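Putting wool away: an interview with a textile store manager

The storage department at Ní Chonaill occupies the upper floor of a former grain office in Vulbridge. The firm has cleaned and stored household textiles since 1958, when it took over the laundry contract for a group of hotels along the river. The hotels have mostly gone. The storage side has grown, and on the morning of our visit the ledger showed 3676 items on the racks, nearly all of them wool or part wool.

The manager of the store came to the job from knitwear finishing and asked that we keep to the technical side. We did, for most of a morning.

What actually damages wool in a cupboard

"Larvae," the manager said. "People talk about moths, and the adult moth does no eating at all. It has no working mouthparts. Anyone who swats the moths and leaves the jumpers alone has dealt with the part of the problem that flies."

The larva of the webbing clothes moth feeds on keratin, the protein in wool, hair, fur and feather. It can live on clean wool, though it does better on wool that carries sweat, skin or food. Staff therefore insist that everything is cleaned before it is stored, and they refuse items that come in with visible soiling and a request to leave them as they are.

"A customer will say the coat was worn twice. Fine, then it was worn. The collar and the cuffs are where we find grazing, and those are the places that touch skin."

Carpet beetle is the other regular. Its larvae leave cast skins, small and bristly, which collect in seams and along skirting boards. The damage differs slightly: moth larvae tend to graze across a surface and leave silk behind them, while carpet beetle makes cleaner holes, often near an edge. The manager was careful to say that the hole alone is weak evidence and that you need to find a skin, a case or an insect before naming the culprit.

Mixed fibres are not exempt. A larva will chew through cotton or polyester to reach wool, and a suit with a synthetic lining can be attacked from either side.

Inspection is done on a table under a lamp held low to one side, so that grazed areas throw a shadow. Each piece is opened out, turned, and checked along the folds where it has been lying. Pockets are emptied and brushed. Loose fluff is put aside and looked at separately with a hand lens.
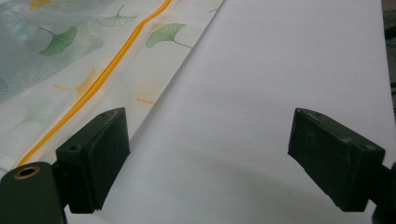

Cleaning before storage

Most knitwear that arrives at the store is washed, with dry cleaning kept for tailored pieces, pleats, and anything with interlining.

"Wool felts when you give it heat, water and movement together. You can have some of one if you keep the others down. A wool programme on a modern machine is gentler than most people's hands, and I would sooner see a jumper go through that than be wrung out over a bath."

The detergent should be one sold for wool. Ordinary biological powder contains protease, an enzyme that breaks down protein stains, and wool is a protein. The effect of a single wash is small. Repeated washing weakens the yarn, and the first sign is usually thinning at the elbows that gets blamed on wear.

Drying is flat, on a rack, away from a radiator. The store allows a full day and a night for a mid-weight jumper and longer for anything with a rib at the hem. The outside of a cuff can feel finished while the inside of the fold still holds water, and a damp item sealed into a container will smell musty by the autumn and may spot with mildew.

We asked about fabric softener. The manager does not use it on wool. "It coats the fibre. The hand is better on the first day and you have added a residue to something you are about to put away for months."

Containers

The question the store is asked most often concerns bags. Customers arrive with vacuum bags, carrier bags, suit covers, pillowcases and shoe boxes, and want to know which is correct.

A container does two jobs. It keeps insects out, and it keeps dust off. A carrier bag with its handles tied does the second job fairly well and the first one badly, as a newly hatched larva is small enough to enter through a gap that you would struggle to see. A zip is better than a fold and a press seal is generally better than a zip, which always has a weak point where the slider comes to rest.

"Run the slider right to the stop, then look at the last bit of the teeth. If it gapes there, put a strip of tape over it. That is the whole of my advice on zips."
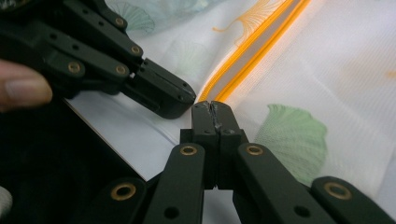

Photo: Grurkel picture desk

Plastic has a poor reputation among people who look after textiles, and part of it is earned. PVC can give off plasticiser over time and become tacky. Polythene and polypropylene are more stable and are what the store uses for knitwear. Dry-cleaning film is thin, tears at the hanger, and should come off when the garment gets home.

Open weaves and nets are a different matter. They let air through, they stop snagging in a washing machine, and they suit socks and tights very well. As a barrier against larvae they depend entirely on the size of the hole, and few sellers state it.

"I have no quarrel with a mesh bag for the wash or for a suitcase," the manager said. "For six months in a loft I want something closed."
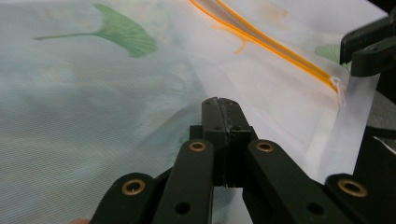 Vacuum bags were described as useful for duvets with a synthetic filling and unhelpful for nearly everything else. Compression sets hard creases into tailored wool, flattens the pile on velvet and crushes down, which recovers slowly and sometimes incompletely. The seal also tends to fail without the owner noticing. If the bag has filled with air by the next inspection it has been open to the cupboard for an unknown length of time.

Acid-free tissue is used at the store between folds in anything pale or old. It is replaced when it yellows. Newspaper is not used, on account of the ink.

Folding is loose and along different lines each year. Heavy knitwear is never hung. The shoulders stretch over the hanger and the body lengthens under its own weight. A thick cardigan gets a bag to itself, laid flat on the shelf; thinner items may share if they are the same colour family and have been cleaned in the same batch.

Every bag carries a label on the outside with the contents, the month of cleaning and the month of last inspection. The manager considers the label more valuable than the bag. A bag that must be opened to find out what is in it will be opened several times a season.
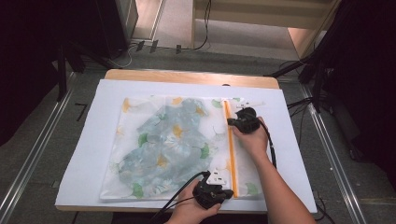
Freezing

Cold treatment is the usual response to a suspected infestation. The garment goes into a sealed polythene bag with as much air pressed out as can be managed by hand, and then into a domestic freezer for two weeks. The bag stays shut after it comes out until the contents have returned to room temperature. Opening it early lets moisture from the room condense on the cold wool.

"The mistake is overfilling. A packed freezer full of blankets takes days to get cold in the middle, and the eggs in the middle have time to adjust. Put in less and do it in rounds."

Buttons of shell or horn are inspected first, and anything with glued decoration, beads or a painted surface is kept out and referred to the firm's workroom in Miratberg.

Cedar, lavender and traps

Cedar oil has some effect on young larvae at high concentration in a closed box. A cedar ball in a wardrobe with a door that is opened every morning does not reach that concentration. Lavender is pleasant. Neither is discouraged at the store, provided the oil does not touch the cloth, where it can stain.

Pheromone traps are a monitoring tool. They catch adult males of one species and tell the owner that a population exists. The manager hangs them at shoulder height, away from windows, and writes the catch on the card at each visit. A rise between two visits leads to a full inspection of that bay. Traps do not catch carpet beetle in any useful number, and an empty card should not be read as a clean room.

The room itself

Temperature in the store is kept low and steady, with humidity checked morning and evening against a second instrument. At home the advice is simpler: avoid lofts that bake in July, avoid outside walls that run with water in winter, and vacuum the floor of the wardrobe, including the back corners and the gap under the plinth. The vacuum bag or cylinder should be emptied outdoors the same day.

Old felt underlay, disused chimneys with bird nests and the inside of pianos were all mentioned as sources that keep reinfesting a house after the clothes have been treated. The last piano the store traced a problem to had been shut for years, and the hammers had been eaten back to the wood.

Inspection at the store takes place in March, June, September and December. Households that want to do the same could manage with spring and autumn, when most bags are being opened anyway.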